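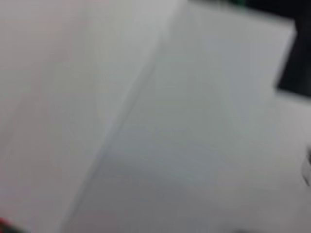
The Badawi Lab at Cludcombe has finally moved into its new rooms, and we have been grinning like children for a fortnight. Eleven years of fungal ecology came across the courtyard on trolleys, including the freezer with the river samples, which Jaxon Dufour walked beside the whole way like an anxious parent. There is white wherever you turn in the new place, with a soft grey line where one white surface meets the next, and after the brown tiles of the old building my eyes are still getting used to it. I spilled beetroot soup on day two. Sorry, Francine.

Now the proper news. The leaf litter survey is back! We had to stop collecting when the old cold room failed, and I know several of you thought the whole thing had quietly died. It hasn't. Zuweira Kpodo has spent the winter going through everything we had in store, and the culture collection now stands at 3,751 isolates, every one of them with a name or at least a decent guess at a genus (a few are still down as "pink, slow"). She found 94 that had been logged twice under different numbers, so if you've been citing anything from the old Kasden Wood list, please check with her before you send a manuscript off.

Conall Ó Flaithearta has been working on the stream fungi, the ones that break down alder leaves under water and make those wonderful four-armed spores. If you've never seen one down a microscope, come and ask him, he will drop everything. His sequencing came back in January and the upper stream looks far more varied than the stretch below the weir. He is being very careful about what he'll say until the second set of samples is through, but I have seen him humming at his desk, and Conall doesn't hum for nothing.

We also have a new doctoral student. Brittany Paquette joined us from a plant pathology group and is taking on the beech plots, where she'll be looking at which fungi get into a fallen leaf first and whether that decides who comes after. She has set out 100 mesh bags of leaves already, in sleet, and came back cheerful. The bags come up in batches through the summer, so anyone who'd like a day in the wood with a trowel should write to her. Bring wellies. The path by the lower gate is a bog.

Some housekeeping from Francine Landry, who runs the lab: the Venari booking system now covers the flow hoods and the big incubator as well as the microscopes. Please use your own login. Plates left in the shared incubator without a name and a date will go in the autoclave on Friday afternoons, and she means it this time.

Our open talk is on Tuesday, March 29, 2022, in the ground floor seminar room. Zuweira is speaking on the collection and what old isolates can still teach us, then there's tea. The room holds 20, so do tell Francine if you're coming. Cake is being made by Jaxon and it's the lemon one.

Shares: 6 | Comments: 2

News > Lab Groups > Badawi Lab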